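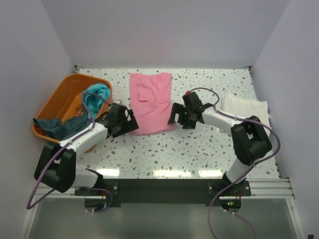
I get the same handful of emails about my old Tirnix wagon every week, so I'm putting the answers in one place (last updated Wednesday, March 27, 2013).

## Is it still for sale?

Nope! It went on hold in February and I changed my mind. Sorry to the guy in Mullstead.

## What does it weigh?

1165 kg on the scale at Raptis, with half a tank and the spare in. The brochure number is lower, but I've never met one that matched the brochure.

## Which roof rack fits?

The Trindemik short one. The long one hits the tailgate when you open it, and yes, I found that out with a fresh coat of paint on.

## How far do you get on a tank?

Roughly 700 km on the highway if I behave. In town it's a lot worse, and with the bikes on top I don't even want to look.

## Who did the gearbox?

Manolis Bakalis, same as the clutch. He charged me 665 for the whole job, parts included, and he had it back to me in a week. He doesn't do email, so don't ask me for one. Call the shop before lunch.

## Can I use your wiring diagram?

Sure, go ahead! Michalis Psarras drew it, so put his name on it if you post it anywhere. The rear wiper wire is brown on the early cars and green on mine. Check yours with a meter first.

## What oil do you run?

Whatever 10W-40 is on sale. People get very worked up over this one and I'm staying out of it.

## Do you have spare door seals?

One left rear, used, a little stiff. Pay the postage and it's yours.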